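Two-Arm Carton Bench: Construction Report

The bench in the Stanow workshop has reached the point at which a written record is useful. The present entry sets out how the enclosure, the rail and the two arms were put together, and what remains to be done before the fixture is offered to other members for regular use. It continues the entry posted in December, which covered the purchase of parts and the drawings.

Purpose

The project carries the working name Ornus. Its aim is to fold die-cut carton blanks with two small arms placed side by side, under a budget that one household can bear. Work on the arms began at home. The assembly was moved to the shared workshop when it became clear that a kitchen table would flex whenever both arms reached forward together. Total expenditure to date is $1,419, not including the arms, which were already on hand from the earlier Drellow build.

Enclosure

The walls stand on three sides and the front is left open for access. Aluminum posts support the rear corners. The wall covering is a blue brick pattern, selected from the remnants shelf, and it was applied before the panels were raised. Anyone repeating this work is advised to do the same, as smoothing the covering inside a closed corner is slow and the results are poor.

The floor is a pale printed mat with a floral design. It is replaceable and should be treated as a consumable. Carton stock sheds a good deal of debris, and the grippers mark the surface when they are set too low. A plain gray mat was considered. The printed one was available in the correct size and was adopted.

Rail and mounting

Both arms are bolted to a single aluminum rail along the front edge. In the first arrangement each arm had its own clamp, and the spacing between the bases shifted every time the bench was cleaned. With a common rail the spacing is fixed once and recorded on the inside of the cabinet door. Bolts are to be checked after every 30 cycles. Cables are tied along the links, with enough slack at the wrist for a full turn.

Folding work

The operating sequence places the blank flat on the mat, holds one side with the first arm, and brings up the flaps with the second. The long panels are folded into a sleeve before the end tabs are addressed. Both arms must be homed before a blank is loaded.

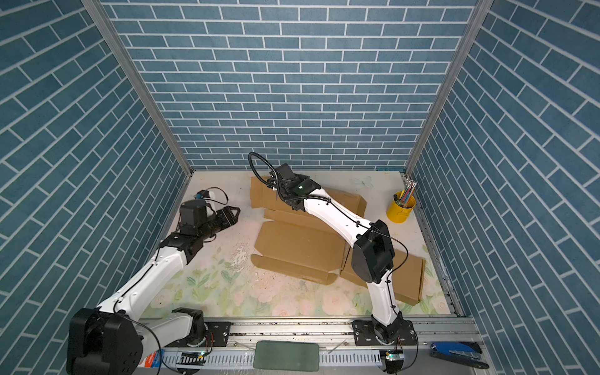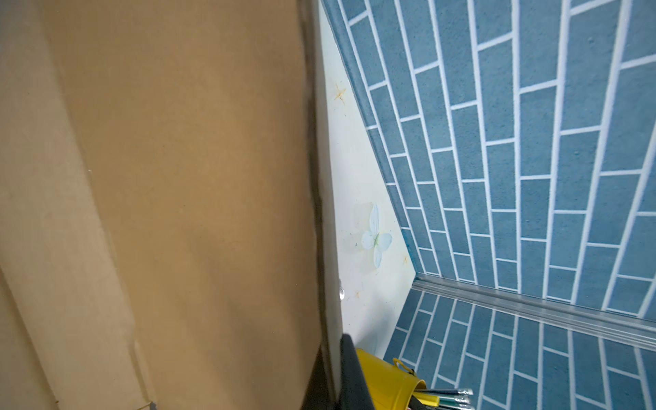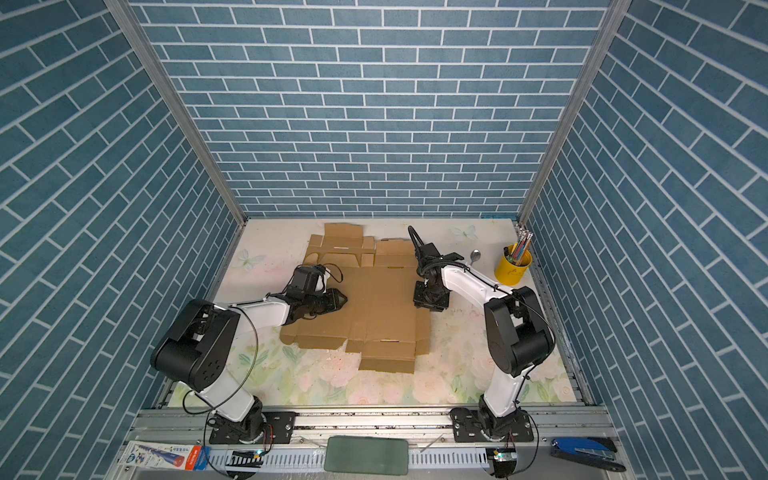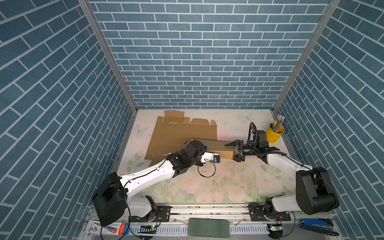
Carton work at the Stanow bench.

Observations on materials

Two weights of carton have been tried. The heavier stock keeps its shape well but resists the first fold, and the wrist motors grow warm after a long session. The lighter stock folds readily and then springs open if the holding arm releases too early. Scoring the crease lines by hand with a blunt tool improved both. The present supply comes from Bermúdez, a packaging wholesaler, in lots of 700 blanks, and the second lot was cut slightly wider at the tabs than the first. The folding program had to be adjusted as a result. Future lots will be measured on arrival.

Blanks stored near the loading door curled in damp weather. They are now kept flat under a board in the dry cabinet.

Outstanding items

The following work remains open.

1. Replacement of the floor mat, with the spare cut to the same outline.
2. A cover for the cable run at the front edge.
3. A written start-up procedure, to be posted at the bench.
4. A second stop switch on the left side. The present switch can be reached only from the right.
5. Revision of the grip force settings for the lighter stock.

Items 3 and 4 are required before any other member operates the bench without supervision. The remainder will be completed as time permits.

Next stage

A trial of 2,000 folds is planned once the stop switch has been fitted. Results will be entered in a log by lot and by stock weight, and failures will be recorded under the fold at which they occurred. The log will be published on this page together with the revised rail drawing. Members who hold clean surplus blanks of a similar size are invited to leave them on the shelf marked Ornus, flat and tied, with the stock weight written on the top sheet.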